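Garkov 3364 Wall-Mount Can Crusher
Reviewed by Mahsa Jalali
March 5, 2022

The Garkov 3364 is a lever-operated can crusher for 12 and 16 ounce aluminum beverage cans. It mounts vertically on a stud or a backing board, takes one can at a time, and drops the crushed can through a slot in the bottom. I paid $76 for it, bought at retail from Disico. It has been on my garage wall since October, next to the Rashti crusher it was meant to replace. I left both in place for the comparison.

Construction

The body is a single folded steel channel, powder coated in gray. The ram is a steel plate with a welded rib across the back, and it rides in slots cut in both sides of the channel. Two flat links connect the ram to the lever, one on each side. The Rashti uses a single center link, and its ram tilts when a can goes in crooked. The paired links on the Garkov keep the plate level through the full stroke, at least with cans that are standing straight to begin with.

The pivot pins are plain steel with snap rings. They run in plastic bushings, and the manual gives a bushing life of 3000 cycles, after which it recommends replacement. The bushings are sold as a set and press in by hand. I am well short of that number and see no play yet. The older Garkov model ran pin on bare steel and developed a squeak, so the bushings are an improvement whatever their real life is.

Welds are adequate. There is some spatter on the back of the ram rib where it doesn't matter. The slot edges came deburred on one side only. I ran a small file down the other side before mounting, a two-minute job, but one the factory should have done at this price.

The handle grip is foam over tube. It rotates slightly under load. Upendo Laizer, who helped me mount it and has hung a few of these in shop break rooms, pulls the foam off new units and fits bicycle grips with a little hairspray inside. I did the same after a month. The foam was already starting to split at the end.

Mounting

Four holes, spaced for a single stud in the top pair and bottom pair. Use all four. The supplied screws are too soft, and I rounded the head of the first one. Quarter-inch lag screws with washers fit the holes without drilling them out. Pre-drill.

Height matters more than the manual suggests. It calls for the pivot to be at chest level, which puts the handle above my head at the top of the stroke. I am five foot four. Lowering the unit by a hand's width made a large difference in effort, and the bottom slot was still high enough to clear a tall bin. If several people will use it, set it for the shortest one.

Drywall anchors will not hold this. The pull on the top screws at the end of the stroke is considerable, and it is repeated. If there is no stud where you want it, put up a board across two studs first.

Crushing performance

A standard 12 ounce can goes down to a disk a little over an inch thick. The result is consistent when the can is dry, upright and seated against the back of the channel. Tall cans need a small dent in the side before the stroke, or they tend to kick out at the front. Slim cans, the sort used for seltzer, fit loosely and come out folded at an angle about as often as they come out flat. There is no adapter for them. The Preltberg has a reversible floor plate with a raised lip for slim cans, and for a household that buys mostly slim cans it is the better choice.

Effort on a standard can is low until the last third of the stroke, where the link geometry is supposed to help and mostly does. The Rashti needs a noticeable jerk to finish. The Garkov can be finished with a steady pull. Two strokes are sometimes needed on steel-bodied juice cans, which the manual says not to use. I tried a few. It crushed them, with some flex in the channel, and I would not make a habit of it.

Liquid is a minor problem. Whatever is left in the can leaves through the front and down the wall. Garkov sells no drip guard. A strip of aluminum flashing bent into a shallow tray and screwed under the body solves it.

Sorting and storage

The crusher is only one part of the job. Crushed cans still have to be held somewhere until there are enough to justify a trip, and the container has more effect on the smell and mess than the crusher does. I tried paper sacks, a lidded trash can and plastic boxes. Sacks soften from the drips and fail at the bottom. The trash can is too deep to rinse comfortably. A plastic box is easy to hose out, and with a see-through one the level is visible from the side.
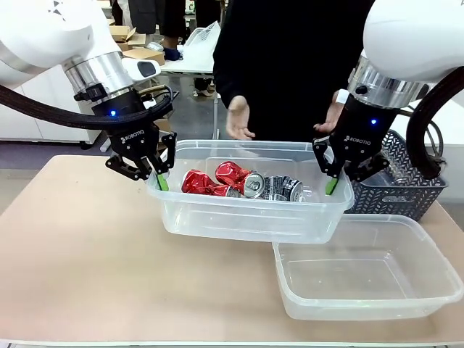
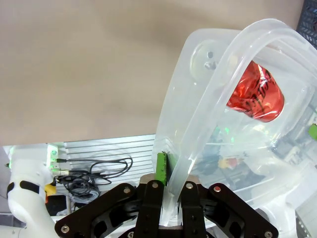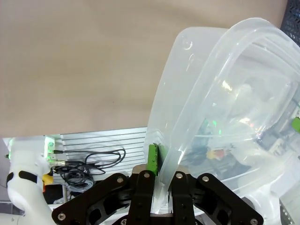 Plastic storage box, with a crushed red can inside it in the second picture.

Box size should be matched to what you can carry. Aluminum is light, but crushed cans pack densely and a very large box gets awkward to lift over a car bumper. Check also that the rim is rounded or folded over. Thin vertical rims crack when the box is picked up by one side, and a crack there runs quickly.

Before buying any crusher, check how cans are redeemed where you live. Many reverse vending machines need to read the barcode and will reject a crushed can outright. Some redemption centers pay by weight and accept them flat, while others pay by count and want them whole. Scrap yards generally take them either way. Curbside programs vary, and some single-stream sorting lines misread flat cans as paper. If your program asks for whole cans, this entire category of product is of no use to you.

Noise

Less than expected. The stroke itself makes a dull crunch. Most of the noise is the return, when the lever is let go and the ram meets the upper stop. There is a rubber bumper on the stop, about the thickness of a coin, and it came unglued in the second week. I replaced it with a stick-on furniture pad cut to fit. Guiding the lever back up by hand removes the problem altogether, but visitors don't do it.

Can feeder

An optional feeder rack bolts to the top of the body and is supposed to drop the next can on the return stroke. I borrowed one from Upendo and used it for a week. It works with undented 12 ounce cans. A can with any sidewall damage hangs in the throat, and clearing it means reaching past the ram. I consider that poor design and gave the rack back. The Preltberg has no feeder option and is no worse for it.

Safety

The ram gap is open at the front on all three crushers discussed here. The Garkov has a hole through the lever and body that line up in the closed position, and a small padlock fits through it. No lock is supplied. In a house with children I would treat one as required. Crushed cans also have sharp creases, mainly at the shoulder, and gloves are sensible when emptying a container by hand.

Maintenance

Wipe the channel when it gets sticky. Dried soda is the main cause of a dragging ram. Warm water is enough. The manual says dry lubricant only on the slots, and I agree, having put oil on the Rashti years ago and spent some time scraping out the resulting paste. Check the lag screws after the first month. Mine took another quarter turn on the top pair and have not moved since.

The powder coat has worn through on the floor plate where the cans land. There is a faint bloom of rust at the edges. It is cosmetic so far – a floor plate in stainless would have been worth a few more dollars.

Compared with the others

The Rashti is cheaper and lighter, and for a few cans a week it is sufficient. Its center link is the weak point, and replacement links were out of stock at Disico both times I looked. The Preltberg costs more than the Garkov, handles slim cans better, and has a shorter lever that makes standard cans harder work. Its finish is the best of the three. I used one at Upendo's shop and did not own it, so I can't comment on wear.

Rating

Four out of five. Points lost for the screws, the foam grip and the bumper – all cheap parts, and all replaced here within weeks. The linkage and the body are sound. The Rashti is coming down this weekend, and its four holes need filling.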